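To: Small Rooms list
From: Sang Lương
Date: 2020-10-03
Subject: Re: Hanging rail at the foot of the bed, and the step question

Thanks to everyone who wrote back about rails. I've had mine in place long enough to have an opinion, so I'll go through the points in the message I'm quoting and add a few of my own. Two pictures of the bedroom first, one of the foot of the bed with the step and the clothes, one of the yellow top and its hanger.

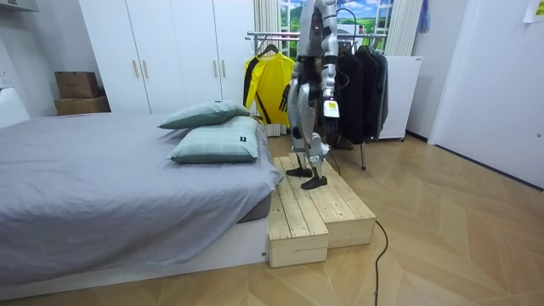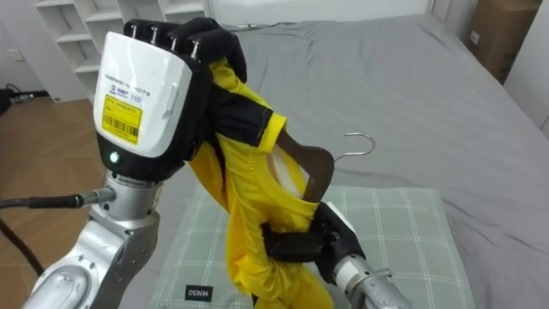

My answers are under each paragraph.

> I'm in a rented flat in Mandport with a bedroom that won't take a
> wardrobe. The door opens inwards and the window is on the only long
> wall. I'm thinking of an open rail past the end of the bed. Does it
> make the room feel like a stockroom? And does everything get dusty?

It does look a bit like a stockroom for the first fortnight. What helped me was taking off everything I don't wear in a normal month. Winter coats went to the hall cupboard and two suits went to my brother's. The things left on the rail all get worn and washed, so dust doesn't get much of a chance. Anything you wear once a year should be in a bag or in a box under something.

I keep the bright things at one end of the rail and the dark ones at the other. There's no great thinking behind that. I can find a dark jumper in a drawer by feel, but I like to see the colours in the morning when I'm half awake.

> How much space did you leave between the rail and the bed? I have
> 80 cm at the most and I'd like to be able to get past.

80 cm is tight but workable if the rail is against the wall and you use ordinary adult hangers. Hangers stick out further than people expect. Before you buy anything, put a coat on a hanger, hold it flat against the wall with the hook where the rail would go, and have someone mark the floor under the front of the sleeve. Then walk past it carrying a laundry basket. If you knock the sleeve every time, you'll be picking clothes off the floor for as long as you live there.

In my room I gave up on getting past at floor level and put the step there.

> You mentioned a step in an earlier message. Is it for reaching the
> rail or for getting into bed? I couldn't work out which.

Mostly it's for reaching. It has two levels, a narrow one in front and a wider one behind, and it goes right up against the base of the bed so there is no gap to drop socks into. It's pine and I haven't put any finish on it. I meant to oil it and then got used to the colour, which sits well enough with the floor. The boards run lengthwise and they're screwed down. I'd screw them again, as nails work loose under feet and then you catch a sock on one.

Some things I would tell anyone building one:

Make the upper level deep enough to stand on with both feet flat. A step you can only perch on is worse than none.

Sand the front edge of each board properly. I did the tops and skimped on the edges, and had a splinter in my heel by the second evening.

Check it for rocking on the actual floor where it will stay. Mine was steady in the yard and rocked in the bedroom. A thin bit of cork under one corner cured it.

Don't fix it to the bed. You will want to pull it away to sweep. The floor in there is herringbone, and crumbs and fluff settle in the joints if you leave them.

> What about hangers? Mine are the thin wire ones and everything
> slides off or gets points in the shoulders.

I changed to wooden ones two years ago and haven't regretted it. I bought a job lot from Niazi, the second-hand shop behind the station in Nivdale, which was clearing out fittings. They don't all match. The brown ones are my favourites because the shoulders are broad enough to hold a shirt without poking it out of shape.

Wood doesn't solve slipping. Shiny material slides off a smooth wooden shoulder just as it does off wire, and the yellow top is the worst thing I own for that. I've tried three cures. Rubber bands wound round the ends of the hanger work but leave a mark on pale cloth after a few weeks. Strips of felt glued on work better and look tidier. Doing up the neck, if there is anything to do up, works best of all and costs nothing. I use the felt on three or four hangers and keep those for the slippery things.

Put the hanger in from the bottom of the garment and bring the hook out through the neck. I know that sounds like telling people how to use a spoon, but I pushed hangers down through the neck for years and stretched every collar I had. It's much easier over the bed, where you can lay the thing down if it starts to twist, and if you let go of it it lands on the pillow and not the floor. I do all my hanging and folding over the bed now.

> Last thing, did you consider one of those rails with a shelf along
> the bottom? Grenix do one that looks all right.

I looked at it in the shop. For me the shelf was too low to be any use with the step in front of it, and long things would have trailed on it. If you don't have a step it might suit you for shoes. Have a look at how the uprights join the base before you pay. The display one had a bit of sway in it when I pushed, though it may just have been put together in a hurry.

A few leftovers that weren't in the questions.

The duvet. With clothes hanging at the foot of the bed, the duvet hanging over the end gets in the way of the step. I've gone down a size so it only drapes a bit. I don't make the bed very neatly and I've stopped pretending I will. Grey covers hide this better than the white ones I had before. I've kept the green check pillow because it was a present and because I like it.

Washing day. I used to carry everything in dry from the line, drop it in a pile on the bed, and then have to move the pile at bedtime. Now the empty hangers go on the bed first and the washing comes in second. Shirts are done before anything else, then whatever is left gets folded. If I start with socks I never reach the shirts.

Light. If your rail is on the same wall as the window, turn things round now and then. I had a blue shirt fade down one shoulder and not the other.

Does anyone have a good way of storing belts on an open rail? I've got four on one hook and whichever one I want is always at the back. I'd also be glad to hear from anybody who has oiled a pine step after it had been walked on for a year, and whether it came up patchy.

Sang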